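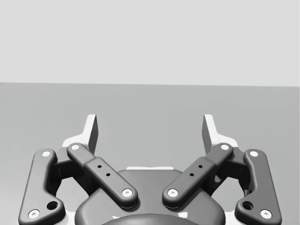

The open day at Skernari began at nine with coffee, name tags and a warning about the stairs. The company builds software for picking things up. Its own staff will tell you this sounds easier than it is, and then they will tell you again at lunch.

I had come to see robots. What I got first was a large monitor in a former carpet showroom in Sorholm, with folding chairs set out in front of it and a bowl of mints on the windowsill. On the screen was a gripper, as seen from just behind its own wrist, with two fingers pointing away from us toward a gray world. It is a strange seat to be given. After ten minutes I had started to think of the fingers as mine, and to be mildly disappointed in them.

The program is called Jatemo, and it is where the gripper gets its schooling before anyone lets it near a real shelf. Our guide said it had run 500 practice sessions overnight. A man in the second row asked what it had broken. Nothing, she said, you can't break anything in there, and he looked a little let down.
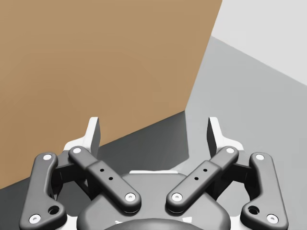 Jaws open, nothing in them: the simulated gripper in Jatemo.

Simulated places have a tidiness I could get used to. There are flat planes of tan and gray, clean edges, no dust, no cables to trip on. The visitors from Mwakalinga, a warehouse firm that is thinking about buying, wanted to know when the dust would be added. They have a lot of dust. The guide wrote this down.

There was a good deal of talk about linkages, which are the jointed arms that move the fingers, and about why the fingers should stay parallel as they close. I followed most of it. A boy of nine or ten followed all of it and had to be asked to let other people have a turn.

At two we were handed a game controller and allowed to try for ourselves. I missed my target, backed up, and missed it from the other side. The guide said many people do that. The boy went next, and I went to see whether there were any mints left.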